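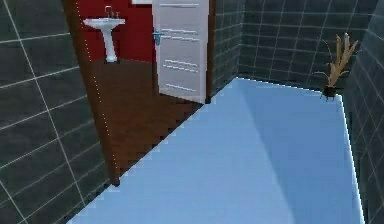
Remote demonstrations in the Rekilby rooms

In June our group in Conotcombe finished the first collection of demonstrations in simulation. A person sits at a desk, holds a controller in each hand and drives a mobile robot through a small house which exists only on the computer. The robot has to find one thing, pick it up and bring it to another room. Everything the person does with the controllers is recorded, together with the camera views, and later a model is trained on these recordings.

We call the house Rekilby. The program in which we drive and record is Pristent, and it was written in our own office during the last two winters. On this page are several views from the June work, with a few words on each. I was asked by the people who drove for us to put them in a place where their families can also look at them.

We kept 126 demonstrations. More were recorded, but we removed those in which the driver stopped for a long time to think, or in which the connection was slow and the arm arrived late. A model will copy a pause as gladly as it copies a good movement. Imogen Crabtree checked every recording by watching it at normal speed, which took her the larger part of the month. She asked me to write that she does not want to do it again by hand.

The bathroom

Towels were the most difficult objects for our drivers. A cup or a box gives you a clear place to close the fingers, and a soft thing does not, especially when you have no feeling in your hands and must judge everything with your eyes. In the small red room a pink towel hangs over the tank of the pale blue toilet, and the driver has to come in through the door, turn, and raise the arm without touching the tank lid. 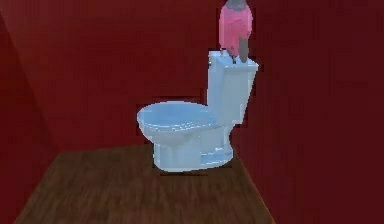 New drivers usually begin with the arm, and I understand why, it is the interesting part. But in a room of this size the base must be in the right place first. Tia Fairclough teaches them to drive in, stop, and look at the walls before they move anything else. The dark red walls help with this, as the light blue shape is easy to find against them even when the picture is soft. When we tried the same task with pale walls, some people drove too close and had to go back out to the door.

Tia's best recording of the towel task takes 47 seconds from the start signal to the end. We show it to each new person one time only. If they see it more often they try to be as fast as she is, and then the recordings become nervous and we cannot use them.

Close to the furniture

The drivers have more than one view on the screen, and they can change between them with the thumb. One is wide and good for going from room to room. When the robot is near to an object, a close view is better for the fine work, but it takes some practice to read it. Large plain surfaces fill the screen, and there is not much to tell you how far away they are.

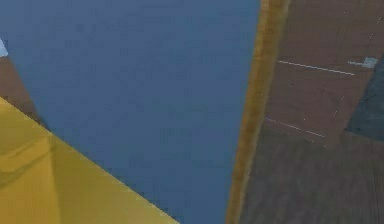 A blue surface very close, yellow at the lower left, floorboards to the right.

Our advice for a view like this is to look for the floor. The boards have a direction, and if you remember how they run in the room, you can understand how you are turned. Some drivers prefer to go back to the wide view for a moment, which is also fine. We do not cut this out of the recording if it is short. I had thought at first that it would confuse the training, but Imogen compared the two versions and found no difference worth keeping separate sets for.

Please also do not worry about the rough edges in the pictures. We keep the resolution low on purpose, so that the view arrives at the desk quickly. A driver can forgive an ugly picture, but a late one makes the hands tired.

The large room

Most of the demonstrations begin in the room with the gray tiles and the pale blue floor. It has a good amount of open space, so a beginner can drive in circles and learn the controllers before the recording is started. We ask for ten minutes of this. After it comes the first real exercise, driving along the wall and stopping in front of the dresser, with the arm held low and close to the body.

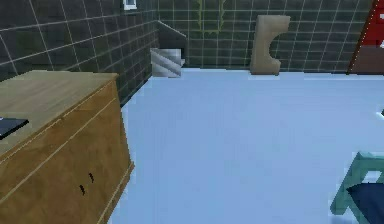
The exercise sounds easy and many people are a little offended by it. Then they try to stop straight, and they see that the base keeps rolling for a short distance after the thumb is lifted. We did not remove this rolling, although we could have. The real machine in the Tillman building does it too, and a person who has learned to stop early in the simulation will make recordings which are useful for both.

The drawer task comes later. The handles on the dresser are short and dark, and the driver must bring the fingers to them from the front and then move the base backward while the arm stays still. To pull with the arm alone is possible, but the movement becomes jerky near the end. Tia explains it by standing up and opening a desk drawer while walking backward, and this seems to work better than anything I have written in the instructions.

The people

We had 15 drivers in total. Several had never held a game controller, and I was afraid for them, but after the first afternoon I could not say from the recordings which ones they were. The slowest driver of the first day made some of the cleanest demonstrations of the drawer task. She moves one joint, waits a very small moment, and moves the next.

Each driver worked for 2 hours with a break in the middle. The break was at first voluntary, and now it is fixed, with tea. In the evening recordings from before this change you can notice the arm sinking slowly while the person is driving, because the hand which holds the controller is sinking as well.

In the next round the rooms will stay the same but the objects will change their places. Imogen is preparing the list, and Tia has asked for a second towel, folded this time, on the dresser. If you drove for us in June and would like a copy of your own recording, write to the office and tell us which afternoon you came.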